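Unit 6. Packaging and the small producer

Notes for students of the evening course. Please read before the session, Sheyla Valderrama

In the last unit we looked at how a small producer decides a price. Now we look at what the product is sold in. Many beginners leave this question for the end, and then they discover that the packaging costs more than the thing inside. For this reason I ask you to make the packaging calculation early, before you speak with any shop.

6.1 Minimum orders

Suppliers of bottles and jars do not like to sell small quantities. Our case for this unit is Gostolach, a family business which makes fruit syrups. When they started, they needed 48 bottles for a local market. The supplier Clunder had a minimum order of 1,000, and a better unit price from 3,000. The family chose the better price. It was a mistake – the bottles filled the garage until June of the next year, and the money was not available for fruit.

The correct comparison is between the total cost of each option, including storage, transport and the money you cannot use for other purposes. Purificación Esteban calls this "the price of the shelf" in her session on stock, and you will find the term again in Unit 8.

6.2 Glass or plastic

Glass is heavy and it breaks, but customers often connect it with quality. Plastic is light and cheaper to send. A transparent bottle of either material shows the colour of the product, and this helps to sell syrup, juice or oil. It also lets in light, so you must ask how long your product keeps its colour on a bright shelf.

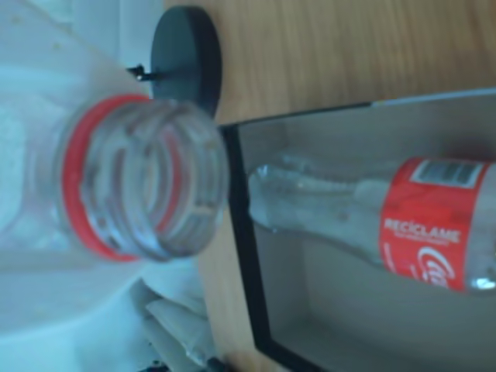

Fig. 6.1 Clear plastic bottle without its cap. The red ring is at the base of the neck.

6.3 Closures

The closure is the part which students forget. Bottle and cap are frequently sold separately, and the threads must match. Ask the supplier for the neck size in writing. A tamper ring shows the customer whether a bottle was opened before, and many shops will not accept a drink without some kind of seal. Add the closure to your unit cost, together with the label.

6.4 Exercise for the next session

Nazarenko and Vusemau both offer bottles for your product. The first has a low minimum order and a high unit price, the second the opposite. Using the price sheets from Unit 5, calculate the total cost for one year of sales with each supplier. Write half a page to explain your choice, and bring two printed copies – one is for your partner.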